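Hostley puts four grippers head to head and opens its bench to other small shops

15 February 2018

For immediate release

We've spent the better part of the summer arguing about grippers at Hostley, and I'm happy to say we've finally got something to show for it. Today we're releasing the results of our first side-by-side gripper trial, and from May we're opening the same test bench to any small packing business that wants to bring its own awkward products along and have a go.

I should explain how we got into this. Hostley fits out packing lines for small food makers, the sort of places where two or three people stand at a bench and fill cartons by hand all day. For years the question we've been asked most is "which gripper should I buy?" and for years our answer was whatever we'd used on the last job. That's a pretty poor answer when someone is about to spend real money! So we decided to buy or borrow 4 different grippers, put them through the same work and write down what happened.

The line-up was a two-finger parallel gripper from Bratus, a soft three-finger one from Rebane, a plain suction cup on a bellows, and our own narrow-tipped design, which we've been tinkering with for longer than I'd like to admit. All of them ran from the same controller, an Oltorum unit, with the same speed limits and the same camera settings. We were strict about that last bit. It's very easy to make your favourite look good by giving it a little extra time to line up, and I was as tempted as anyone.

Each gripper got 200 picks from a scattered layout on a bare tabletop. We didn't use trays or fences, and we didn't nudge anything back into a nice position between goes. A pick counted if the item was lifted, carried to the carton and let go of without being dropped or torn. Everything else was a miss, and we didn't hand out half marks.

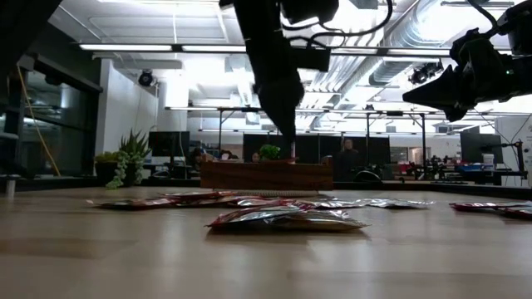 Foil snack packets were the item we fought over most. They're light, they crinkle, they slide over each other, and they throw light straight back at the camera so that the software sees edges where there aren't any. They're also what a good half of our customers pack, so leaving them out would have been cheating.

The suction cup started off beautifully and then got into trouble as soon as a packet had a crease where the cup wanted to sit. The Rebane fingers were the gentlest by a long way and didn't tear a thing, but they kept gathering up the neighbouring packet as well (lovely if you're selling two for one, not so good otherwise). The Bratus was quick and tidy on packets lying by themselves and struggled with the overlapping ones. Our narrow tips did best in a pile, and I'd be prouder of that if they hadn't also made the most holes.

So there's no single winner, and I'm quite comfortable saying that in a press release. If your packets arrive spread out, we'd point you to the Bratus. If a torn packet is a disaster for you, have a look at the Rebane and space your product out a bit more. Our own tips are going back to the workshop for a rounder edge, and they won't be for sale until they've been through the whole trial again.

One thing surprised us. Moving the lights made nearly as much difference as changing the gripper. With the overhead glare bouncing off the foil, the camera would pick a grasp point well away from the middle of the packet, and then even the best fingers in the world are grabbing at a corner. We now do the lighting first and the gripper second, and I wish we'd worked that out years ago.

The full write-up includes the settings we used, the carton sizes, and our notes on every miss — even the embarrassing ones. It's free, and we'll happily post a printed copy to anyone who'd rather read it over a cup of tea.

Bench days begin in May. A day costs $600 and covers setup, all four grippers and one of us on hand to swap things over and answer questions. Please bring at least 50 of whatever you want picked, in the packaging you really use, and don't sort out the ugly ones beforehand. We'd like to see those most of all. You'll go home with your own results sheet, and there's no obligation to buy anything from us.

To book a bench day or ask for the write-up, get in touch with the Hostley office during business hours.

Ends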